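Plositz Play Kitchen Counter, White
Sold by Skiltthorpe
Item reviewed and page written by Bent Fogh

Price: 148
Delivery: flat-packed, one box
Lead time: 6 working days

We don't write "perfect for little chefs" on our pages, and we weren't sure we wanted to stock another play kitchen at all. Most of the ones we are sent go back. They wobble, the doors hang crooked by the end of the first week, and the stickers that pass for tiles start to lift at the corners. The Plositz made it into the shop after a long argument, and some of that argument is repeated below so that you can have it too.

What the maker says

Plositz calls this a "complete kitchen experience". It is a counter with a cooktop, a sink and a tap. There is no oven door and no fridge. If your child's idea of cooking is mostly opening and shutting things, look at the Mikkelsen corner unit first. It costs more and takes up more floor, but it has the doors.

The maker also says the counter goes together in 20 minutes. It took me a Monday morning, with one panel put on back to front and taken off again. The instructions are drawings only and the second drawing is wrong. We put a corrected sheet in the box.

The counter

White, plain, and easy to wipe. White also shows every crayon mark, and the maker's cleaning advice (a damp cloth) did nothing for felt tip. A little washing-up liquid did. The cooktop is dark and sits to the left of the sink, with enough clear worktop nearby for a child to put things down, though two children will be elbowing each other. The sink is grey and so is the tap. The tap doesn't run. I mention it only as we had one sent back on those grounds.
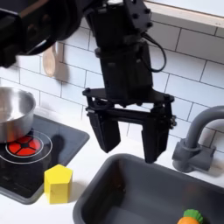
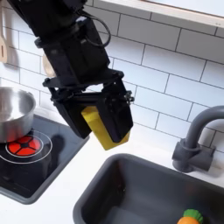
The tiled back

Both views have the white tiles behind the counter, laid in the usual staggered brick pattern. I expected to dislike this part. From across a room it looks like a kitchen wall, which is more than I can say for the printed backs on most sets at this price. Whether a four-year-old cares is another matter. I suspect the tiles are there for the parents, and you are paying for them.

Pots and food

The steel pot is a separate purchase. We think Plositz ought to put at least one pot in the box and we have told them so. Until they do, a small saucepan from your own cupboard will serve, and children tend to prefer the real thing anyway.

No play food is supplied either. Before you spend money on a basket of painted vegetables, try a few plain blocks. A yellow block can be butter, cheese or a slab of cake depending on who is cooking, and it will outlast a felt carrot. Plukent sells a bag of mixed blocks that we stock separately. The paint on those marks a bit with use, so don't buy them for display.

What we don't like

The fixing screws are soft. Use a hand screwdriver and stop when they bite. A power driver will chew the heads.

The spare parts list is short. You can buy a replacement tap and sink, but not a cooktop, and Plositz would not tell us when that might change.

The brochure claims the set "grows with your child". It has one height.

What we do like

It stands still. I leaned on the front with both hands and it stayed put, provided it was against a wall and on a hard floor. On thick carpet it rocked slightly. The corners are properly rounded off, and it doesn't smell of anything when you open the box, which I can't say of the last three kitchens I unpacked.

Nurseries and playgroups

A nursery set of counter, spare sink, spare tap and wall fixings for 16 rooms is 2,270 plus carriage of 180. That works out at slightly less per counter than buying singly, and you should do your own sums before ordering. Smaller groups will do better with single units.

Returns

Unbuilt and in its box, send it back within the month. Once it has been built we will take it back only if something is broken or missing. Please keep the box until you have checked every panel, and check the long back one first, as that is the piece most often damaged on the way.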